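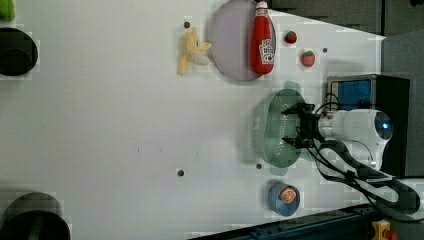

Green colander on the white table.

5 April 2019

Beans again. Poltska sent a new sack of the Buno beans with a leaflet claiming they need no soaking and that soaking "strips the flavor." No source given, no test described, just a drawing of a happy pot. I have read that sort of leaflet before.

Set up two batches this morning, 300 g dry each, same sack. Batch A soaked overnight in plain tap water, batch B straight from the sack. Same size pots, same burner setting, lids on. Salt went in at the start for both, although the leaflet says salt toughens the skins. I don't believe that one either, but it isn't what I was testing today, so I kept it the same for both and moved on.

A was done first, by a wide margin. I stopped writing down the time for B after Irja Honkanen turned the burner up while I was on the phone, so there is no honest cooking time for B and I won't make one up. It was still chalky in the middle when A was ready to eat, before the burner was touched. That much I can stand behind.

Flavor: tasted both warm, no seasoning beyond the salt. I could not tell them apart. Irja says B is "more beany." She also knew which bowl was which, so I am not counting that. Next time someone else fills the bowls and marks them underneath.

Skins: more splits in B. Could be the missing soak, could be the burner. Can't separate the two now.
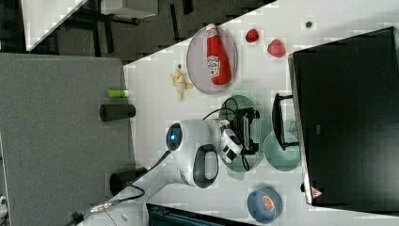
Other view of the same table, with the arm and its cables.

Other things from the leaflet, so I don't have to read it again:

– "Up to 10 years in storage without loss." Loss of what? Old beans cook slowly or not at all, as anyone who has found a bag behind the flour can tell you. The sack has a packing date but no harvest date, and the harvest date is the one I want. Write to Poltska and ask.

– "Rinse only in warm water." No reason given. Rinsed A cold and it did fine.

– Baking soda is called harmful. It does make them mushy if you overdo it, and it tastes of soap. Harmful seems strong. Might try a small pinch in 200 g of beans, just to see whether it shortens the cooking at all with the water here, which leaves scale on everything.

The hard water bothers me more than the leaflet does. Golville gets its water from a different supply, and the people there who swear by no soaking may be perfectly right about their own kitchens. Laaksonen has offered to fill a can for us. If the same beans cook quickly unsoaked in that water, I will take back part of the above. Not the bit about the happy pot.

To do in April:
Repeat A and B with tap water, burner taped down this time.
Same again with the Golville water.
Weigh the beans after soaking (forgot today).
5 seeds from the sack on damp paper to see if anything sprouts. Too few to prove much, but if they all sit there dead I will have a better question for Poltska.

Leftovers of both batches are in the fridge, labeled. Eat A first.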